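Laltgate Cup Stacking Set

README, second version, September

What is in this folder

This folder keeps the recordings of the cup task from the Tredum Robotics Club. The club is for students of the school who are between the beginner course and the regional competition. The task is simple to say: the arm takes a paper cup and puts it, narrow end first, into a mug. We chose it as our project for the Rurkier student round, where each team must hand in a working task and also the data behind it.

The set has 513 episodes. One episode is one try, from the start position of the arm until the student presses the stop key. In each episode folder you will find the video of the side camera, the joint positions and a short text file with the notes of the operator.

The side camera is mounted turned, so in the raw video the table is a vertical band on the right. We did not rotate the files. If you want to see them upright, please rotate them in your own copy and leave the originals as they are.

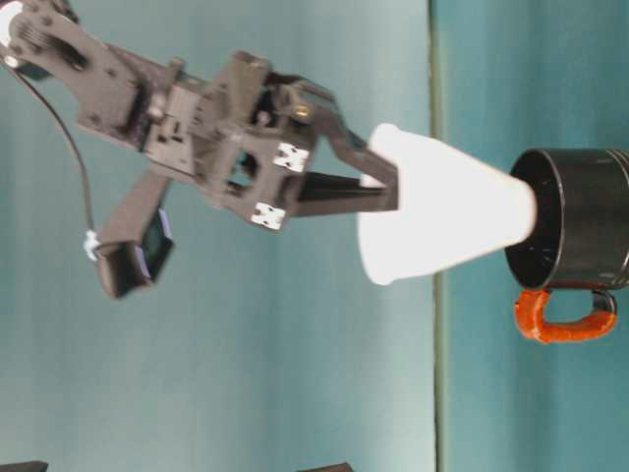 White paper cup between the two fingers, narrow end in the black mug.

How we name things

A "hold" is the part when both fingers are on the cup. A "release" starts at the first video image where one finger has left the cup. After the release the finger can still be inside the rim, and for this we use the label "finger in". Please do not mix "finger in" with "hold". In the first version of the labels we mixed them, and 20 episodes had to be labelled again.

The column "result" has the values "in", "out" and "unclear". Use "unclear" when the mug opening is hidden behind the gripper at the end of the episode. It is allowed to use it often.
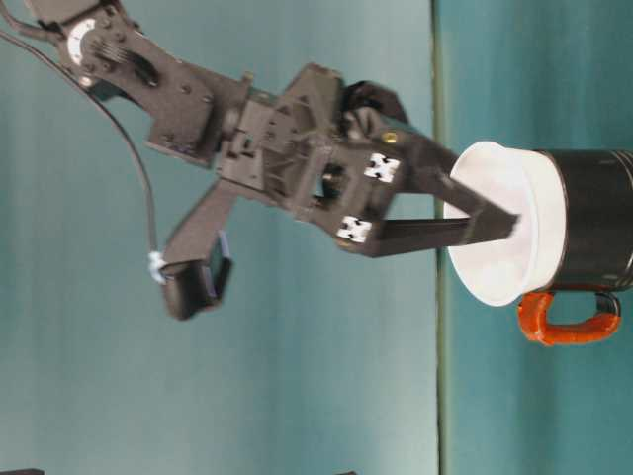
Cletus Whitlock
Student data keeper, Tredum Robotics Club

I wrote the labels for the second version and I answer the questions about them. The older labels are in the folder "old" and I keep them only for comparison.

Known problems

The video is soft when the arm moves fast, and the edge of the long finger is then difficult to mark. In such a case I took the next sharp image. The side camera also does not show the depth well, so a finger that is in front of the cup can look as if it touches it.

Episode 1502 does not exist in this set. The number appears in one notes file by mistake and it belongs to the Fitzsimmons practice set, which has another table and other cups.

Each recording stops by itself after 600 images, also if the student did not press the key. These episodes have the word "limit" in the notes. For training we left them out, but you may decide differently.

Use

Members of the club and other teams of the Rurkier round may use the set for learning and for their reports. Please write the version number in your report. If you correct a label, send me the episode number, the old value and the new value in one message, and I will put it in the next version.

Still to do: the notes files from the first month are partly in capital letters and the script does not read them well.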